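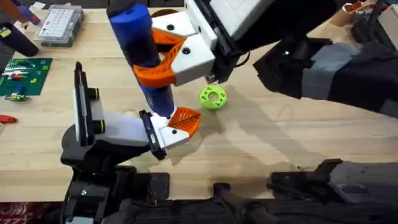

3 October 2026

Got home from Clelville at dinnertime with mud up to my shins and a trunk full of quinces, so I'm calling it a good day even though my knees disagree.

I'd told myself I would only take one bag. Well. The old orchard up past Flomdale was dropping fruit faster than anyone could pick it, and they were letting people fill a crate for 8 dollars, and I am not made of stone! I filled two. Then a third one somehow got into the car as well (windfalls, bruised, practically free). The whole drive back smelled like pineapple and roses and a little bit like floor wax, and I had to crack the window by the time I hit the Storkum bridge because it was giving me a headache.

So now the kitchen is a disaster. I weighed it all on the bathroom scale, which is a ridiculous way to do it – get on, get off, pick up the crate, get on again, try not to look at the first number – and came up with roughly 70 pounds. What does one person do with that much quince? You can't even eat them raw. I tried again tonight just to check, same as I do every fall, and it was like biting a sour doorknob.

First batch of jelly is dripping through the cloth over the big pot right now. I rubbed the fuzz off under the tap, chopped them up cores and all, and nearly lost a thumb doing it because they're hard as firewood. Must get that knife sharpened. I keep writing that in here and I keep not doing it. Shevchuk Hardware used to sharpen while you waited but I think the sign's gone from the window, so maybe I need to find somebody else.

Last year's jelly set like rubber, so I'm boiling it for less time and taking it off when it wrinkles on the cold saucer, no second-guessing. I found seven jars left over from May, when I made the rhubarb that everybody was so polite about, and the lids on those still look fine but I'll buy new ones anyway. Need more sugar too. And lemons. I had one lemon and it was the kind with a green beard.

The paste is for later in the week. I love the paste, but it spits. I still have the little mark on my wrist from last time, so long sleeves and the long wooden spoon, and the radio on so I don't wander off and scorch it. It goes from yellow to that deep brick red if you're patient, and I'm hardly ever patient, so mine usually stops somewhere around salmon. Tastes the same.

Oh, and there was a dog at the orchard, a big yellow thing lying right in the wet grass with a quince between its paws, just guarding it. It growled at me when I went for the one next to it, so I left it alone and picked from the other side of the tree.

It's raining again. The windfalls are out on the porch with a towel over them and I have to sort those first thing, before the soft ones ruin the rest. The cloth is still dripping and I'm not allowed to squeeze it or the jelly goes cloudy, so I'm going to bed.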